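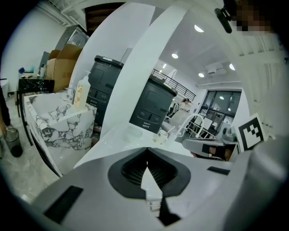 17 March 2026
By Remo Bassi

The handover sheet for the Ukari washroom unit had 16 lines. Degefa read them in order and initialed each one.

Line 1, pump bottle, marble counter. Line 2, cartons, flatten and remove. Line 3, basin, clear the back ledge. The old tenant had signed the same sheet in March and left the last column blank.

She ran the faucet for 60 seconds and wrote down the time.
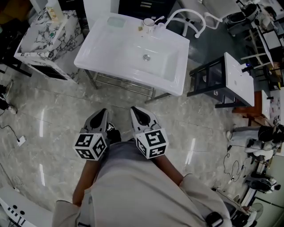
The soap dish went on the left. The sheet was firm on that. The cup went near the middle, handle of the brush upright. She checked the drain and the rail under the basin and wrote "fixed" beside both.

Line 9 said: mug, one, his. Do not move.
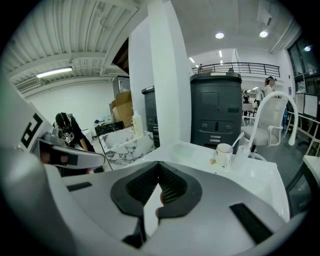

200 words · 1 min read

She read the line again. A mug with a gold rim stood by the faucet with the spoon still in it. Degefa wiped the counter to the left of it, then to the right. In the last column she wrote "not moved" and went on to line 10.

Comments (3)

poller_k: What is on line 16?

Hanne: Line 9 got me. More of these please.

tilework80: You wipe the ledge before you run the faucet. Otherwise good.

Recent stories
The Bultska Inventory
Key Deposit
Meter Reading, Second Floor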